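Alexiou finishes third album, sets April release

By Kyriaki Papadakis
April, 4:30 p.m.

Print this article | E-mail this article

Doom trio Alexiou has finished work on its third album, Bornus, and will release it in April on the Fluna label. The record has 5 tracks and was made at the band's rehearsal space in Stuteddale, where all of the basic parts were played live with the three members in one room.

Guitarist and singer Ifigeneia Michailidis said the band tracked to two-inch tape at 15 inches per second and moved the results to a computer only for editing and the final mix. Vocals and a small amount of organ were added later. No click track was used, and the tempo of the title track drops noticeably between the first verse and the last. The band chose to leave it that way.

"We tried it at a fixed speed and the riff stopped working," Michailidis said. "The slow version has more low end between the hits, so we kept the slow version."

Guitars on Bornus are tuned down to A, two steps lower than on the previous album. The bass was recorded through two cabinets, one clean and one distorted, with the clean signal carrying most of what falls below 100 hertz. Michailidis used a single tube amplifier throughout – a 100-watt head with the master volume near its top setting – and one fuzz pedal on the second and fourth tracks. The drums were recorded with six microphones, two of them placed in the hallway outside the room.

The longest track, "Salt Road," closes the album and runs a little over 14 minutes. It is built on one riff and has no vocals until the final third. The shortest, "Kiln," is an acoustic piece that opens side two.

Fluna will press 3000 copies on black vinyl. A further 400 will be on gray vinyl and sold only through the label's mail order and at shows. The vinyl and download versions were mastered separately, and the vinyl master is the quieter of the two. There will be no compact disc. The label said that test pressings have been approved and that the sleeves are at the printer.

The band will play the whole album in order at the Stuteddale Grange Hall during release week. Doors open at 7 p.m. and there is one opening act, still to be named. Tickets go on sale through the label at the start of the month, with 30 held back for sale at the door. Other dates are being booked – mostly small rooms within a day's drive – and will be listed once contracts are signed.

Alexiou's first two albums, out of print on vinyl, will be offered again as downloads on the same day as Bornus. Both use the original masters.

Related items
Fluna adds two bands to spring schedule
Review: Alexiou, second album
Stuteddale Grange Hall gets new PA
Short takes: new doom and sludge singles
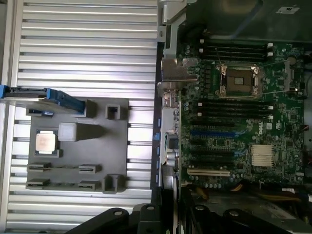
Preorders for the gray pressing are limited to one copy per customer and ship in the same week as the black.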